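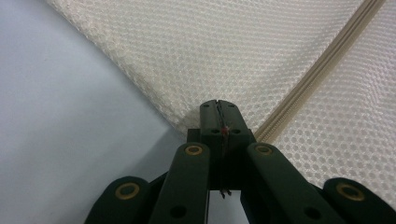 Green hand gripper at the mesh, right by the bottom end of the zipper

HELPERS WANTED: cloth-handling robot build, Kandavwood shared workshop

Posted Thursday, November 19, 2020

Short version: we're building a small arm at Kandavwood that can deal with laundry and bags. Zippers, mesh, floppy cotton. Need people with ordinary hands and some patience to show it how. Paid. No robot experience needed, really.

What the project is

Called Forodano. Home build that outgrew Liam Phelan's garage in February and moved into the back half of the shop. Rigid stuff went fine. Cloth is a pain. It folds where you dont want it, it sticks to the pads, and the zipper end is the worst spot of all. So before the arm gets another try we want lots of recordings of people doing the same jobs, some with the hand gripper (you squeeze, it closes) and some with your own hands in marker gloves.

What you'd do

Pick up, fold, flip, smooth out, unzip, zip, lay flat. Mesh pouches and cloth bags mostly, some dish towels. Same item many times, then swap. One person per session plus one of us at the computer. Sessions are two hours with a break in the middle, longer if you want and your wrists are OK with it.

Pay is $104 for three sessions, cash or transfer. Drop out after one and you still get paid for the one. Goal is 400 good recordings and we have 124, so there's plenty left.

Who we want

- 18 or over
- left handers especially, we have almost none
- all hand sizes, gloves are fingerless and adjust a bit
- people who sew, do alterations, work in a laundry, pack bags for a living. Or none of that
- ok with standing at a table. Tall stool availible, just ask

Please no loose bracelets or long nails with stones on them, they catch on the mesh. Long sleeves fine.

Also looking for: one builder

Separate from the above. Karabo Van Wyk is redoing the gripper linkage and could use a second pair of eyes a couple evenings a week. Printing parts, pressing bushings, re-drilling the finger pads, chasing slop in the pivots. Unpaid, sorry, but free bench time at Kandavwood while you're on it and you can use the printers for your own things. CAD is nice, a steady hand with a drill press is nicer. Tell us what you have made, a phone snap of it is plenty.

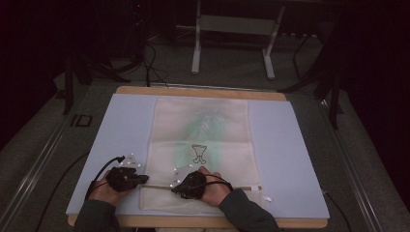 Glove sessions, a bit more detail

Gloves go on first, Pornthip Khamphan fits them and checks the markers. Takes a few minutes and feels silly. Then you work on the foam board on the table. Cables run from the gloves so no big arm swings, and watch your feet, there's cable on the floor too. Some rounds use a thin wooden stick with a cloth bag. Go at your normal speed. Dropped it? Keep going, we keep those too.

We record your hands and the table. If your face ends up in a clip we blur it. Recordings stay with the project, you sign one page about that before starting and you can ask us to delete yours later.

Where and when

Kandavwood, side door on the alley, ring the lower bell. Weekday evenings from 6, Saturdays from 10. Parking in the alley is for unloading only. Heat back there is so-so, bring a sweater. Masks on the whole time, windows open, one participant in the room.

How to sign up

Write to Pornthip through the message form on the Kandavwood page, subject "Forodano hands". Put in:
- name and a phone number
- left or right handed
- glove size if you know it
- evenings or Saturdays

Builder spot, same form, subject "linkage", goes to Karabo.

We answer within a few days, bit slower over Thanksgiving. Slots go in the order the messages come in. If you already did a session in the first round you can do it again, just say so in teh message so we pull your old glove settings.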